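Luvstead holds on to most of its audience in third weekend

4 April 2019

Luvstead, the farm drama directed by Hortensia Huanca, finished its third weekend with 106 screens still showing it, down six from the weekend before. Most small releases lose half their screens by this point. The distributor, Lillik, had planned to pull it from the larger multiplexes after two weeks and has now pushed that back to the end of April.

The film opened without much advance notice. There was one trailer, a poster that a lot of people took for a furniture ad, and a handful of preview screenings in college towns. First weekend numbers were modest. The second weekend was better than the first, and the third came in only slightly under the second. Exhibitors we spoke to put this down to older couples and to people coming back with a parent or a sister. Afternoon shows have done better than evening ones at nearly every theater that shared its figures with us.

For anyone who hasn't seen it, Helge Eide plays a dairy farmer who agrees to sell his land to a neighbor and then keeps finding small jobs that have to be done before he can move out. He fixes a gate. He paints a room. His daughter arrives to help him pack and ends up staying through the winter. The film runs a little over two hours and has very little music in it. Eide is in almost every scene and speaks less than you would expect.

Huanca shot it on a working farm outside Villanueva over 37 days, with four more days on a small stage for the kitchen and the upstairs bedroom. The farm's own kitchen was too narrow for the camera and two actors, so the production designer measured it and built it again with the walls set farther apart. Huanca said at a screening last month that she still notices the difference and that her own mother did not.

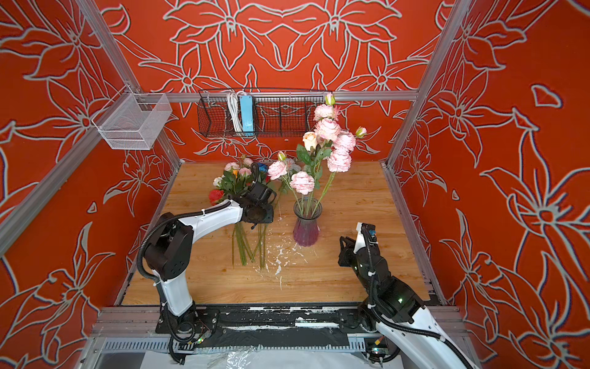

The budget has not been published. Lillik will say only that the film is in profit on its theatrical run alone, before any home release, and that this happened sooner than the company expected. A person familiar with the financing told us the figure was low enough that nearly everyone above the line took a reduced fee against a share of the returns. Eide confirmed that he was one of them. He said he had done the same on three earlier films and had never seen a check from any of them.

Reviews have been good, if not loud. The main complaint, which we share to some extent, is the middle section, where the daughter's former husband turns up and the story stops for twenty minutes while the two of them go over old business. Huanca has said the first cut had even more of this. The last half hour is very strong, and the auction is the best thing she has directed. It plays in something close to real time, with the camera staying on Eide while his equipment is sold off behind him. The bidders are local people and the auctioneer is a real one. He was told to run it the way he would run any other sale, and he went so fast that the sound crew asked him to do the first lots again.

Comparisons with Calludska, Huanca's previous film, are hard to avoid. That one opened in 35 theaters, never went wider, and was gone within a month. It has since picked up a following on disc and is shown fairly often at repertory houses. Luvstead passed its full theatrical total on the second Saturday of release. Several theaters are now asking for Calludska as a companion booking, and Lillik says it has two good prints and a digital copy available. Programmers should ask early, as one of the prints is already promised for most of the spring.

There was some talk of a longer version. Huanca shot about 100 hours of material, and an early assembly of nearly four hours was shown to friends and a few investors. She says that version will not be released. Some of the cut scenes may go on the disc, including one with Eide and a veterinarian that was in the trailer and is missing from the film. We have had letters about that scene. It was taken out late, after the trailer had already gone to theaters.

Overseas sales are moving along. Deals are signed for most of Scandinavia, where Eide has a large following from his television work, and for parts of South America. The British release is set for the fall. A French buyer made an offer in February and then withdrew it, and talks with a second company are still going on. The foreign versions will be subtitled, apart from one territory where the distributor has asked for a dub. Huanca wants to approve the voice used for Eide herself.

As for what comes next, Eide is on stage until the summer and has no film lined up after that. He turned down a part in a large studio picture during the Luvstead shoot and says he has not looked at who got it. Huanca is writing. She has described the new script as a comedy set on a ferry, with a bigger cast than she has worked with before, and hopes to shoot it next year if the money is in place. Lillik has first refusal.

Theaters adding Luvstead this coming weekend are mostly single-screen houses in the Midwest and the Mountain states. A few of them have asked for an intermission. The film was not made with one, but Huanca has suggested a spot, right after the first snowfall, and Lillik will send the timing to any manager who requests it. Open caption shows are available from the same office.

Readers who want to see it in a particular town should call the theater first. The listings on the film's website were out of date when we checked, and at least two of the theaters shown there had already moved on to something else.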